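Panthorpe: A Town in 40 Walks, reviewed

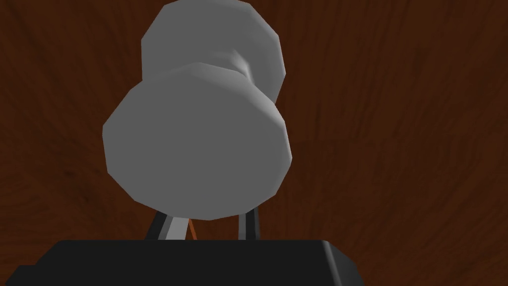

I picked up this little guide before a week in Panthorpe and it barely left my coat pocket. It's a gazetteer and walking book in one, put out by Bokside, and it takes you round the old mill town street by street (plus the outlying farms, if your knees are up to it). The chapter on the thread trade is the best of the lot. I'd never given a thought to the shape of a spool, two fat rounded ends and a narrower waist between them, but after 16 pages on the people who turned them I was boring my sister with it over tea!

The history is good on small things. We learn that the parish had 840 people when the railway came and 700 a generation later, and where most of them went. The boundary dispute with Stista gets far too much room, mind you, and I skipped a fair bit of it.

Maps are my one real grumble. They're tiny, north isn't always at the top, and walk nine sent me up a farm track to a locked gate. The index is patchy too – the ford is in there twice, the chapel never.

Still, I'd buy it again. A new edition is due in August, so you may want to hang on for that.

Jul 17, 2005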